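Minutes – Plants and Surfaces Group, Gernby building
Monday, 3 p.m., second-floor meeting room

**Present:** facilities, front office, purchasing, one member from the Fanberg site by phone
**Apologies:** accounts

### 1. Minutes of the November meeting

Accepted with one correction. Item 4 should read "saucers", not "sources".

### 2. Watering schedule

The Monday and Thursday rota stays in force until the heating is turned down. Fanberg asked whether small pots need the same interval as floor planters. Agreed that small pots are checked by finger at 1 inch depth and watered only if dry. Floor planters stay on the fixed schedule.

Purchasing reported that the 12 replacement cans from Titix have been delivered and shared out between the two sites. Front office finds the long spout suitable for plants on crowded shelves. The ball-shaped rose gives a wide spread on small pots and can be pulled off for those. Fanberg would like to keep the rose on for seedlings. Left to each site.

### 3. Water on work surfaces

Facilities reported standing water under small pots on tables at both sites. The slatted aluminum tables are the main concern, as water passes between the rails and reaches the floor. Marbled sheeting has been laid under some plants as a stopgap. It holds the water on top but has to be wiped after each watering, and it creases when pots are dragged across it.
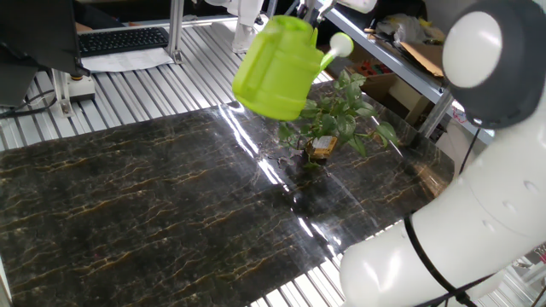

*Fig. 1. Green can over small potted plant on black marbled sheet, water at base of pot.*

Discussion of saucers against trays. Saucers are cheaper but the square pots do not sit well in round ones. Menon quoted for square trays with a raised lip, minimum order 70. Fanberg considers the lip too low for the larger pots. Purchasing to ask for a sample before any order is placed.

Until trays arrive:

- lift pots, do not drag them
- wipe the sheet and the underside of the pot after watering
- clear fallen leaves and stems at the same time

### 4. Budget

The plant budget stands at 3000 for the year, of which around half is committed to replanting the Gernby entrance. Trays can be met from the remainder – sheeting is charged to general supplies.

### 5. Other business

Pot labels. Some are fading and hard to read. Front office to reprint and include the watering interval.

Tap in the Fanberg corridor still drips. Reported twice. Facilities to follow up.

### Actions

| Action | Owner |
|---|---|
| Request tray sample from Menon | Purchasing |
| Reprint pot labels | Front office |
| Fanberg corridor tap | Facilities |
| List of pots by size, both sites | Facilities, Fanberg |

Meeting closed 3:50 p.m. Next meeting in the same room, date to be sent by front office.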